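How a Robot Learns to Pick Up a Coat
Vatstead Learning Pages: Machines and Movement
For readers aged 8 to 11

Think about the last time you hung up your coat. You probably did it without looking very hard. Your fingers found the collar, squeezed the cloth and lifted. For a robot, this is one of the most difficult jobs in the house.

A box keeps its shape when it is picked up. Cloth does not. It bends, folds and slides, and it never falls in the same way twice. At the Vatstead workshop, engineers are comparing different kinds of gripper to find out which ones are best at handling clothes.

What is a gripper?

A gripper is the part of a robot that takes hold of things. It does the work of a hand, although it may look very different from yours. Many grippers have only two fingers. They open wide, move into place and then close together, rather like a pair of kitchen tongs.

Each finger is usually made of several bars. The bars are joined at points called pivots, where they can turn. Your knuckles do a similar job. On the inside of each finger is a pad, and this is the part that touches the object.

Why test a gripper by hand?

A gripper does not have to be fixed to a robot arm. It can also be made into a tool that a person holds. The person moves it to the right place and closes the fingers, and a camera on the tool records the view. Engineers can then study the recording and see how the fingers met the cloth – and where they missed it.

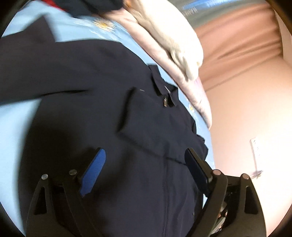
The two fingers of a hand-held gripper, open over a dark jacket. The pad on the left has fine ridges across it.

A jacket makes a good test because it has so many different parts. A sleeve is long and floppy. A seam is thicker than the cloth beside it. A collar stands up in narrow folds, and a zip is hard and slippery. A gripper that can hold one of these parts may drop another.

What do the engineers compare?

Two designs were tried at Vatstead, and they are known as the Tang and the Tomik. The Tang has stiff fingers that press firmly. The Tomik has fingers that bend a little when they touch something.

Each design was given 100 tries at lifting clothes from a flat sheet. The engineers wrote down whether the cloth was lifted, whether it slipped, and whether the fingers picked up the sheet as well. The Tang was better at pinching thick seams. The Tomik was better with thin sleeves, but it took nearly twice as long to let go.

The next tests will take place in Tindville in January, with 6 kinds of clothing.

Try it yourself

You will need a pair of kitchen tongs, an old jumper and a friend. Ask an adult before you borrow the tongs.

Drop the jumper on the floor. Using only the tongs, try to lift it by one sleeve. Have 5 tries and write down how many worked. Now wrap a rubber band around each tip of the tongs and have 5 more. Did the grip change?

Words to remember

Gripper: the part of a robot that holds things.
Pivot: a point where two parts are joined and can turn.
Pad: the part of a finger that touches the object.
Seam: a line where two pieces of cloth are sewn together.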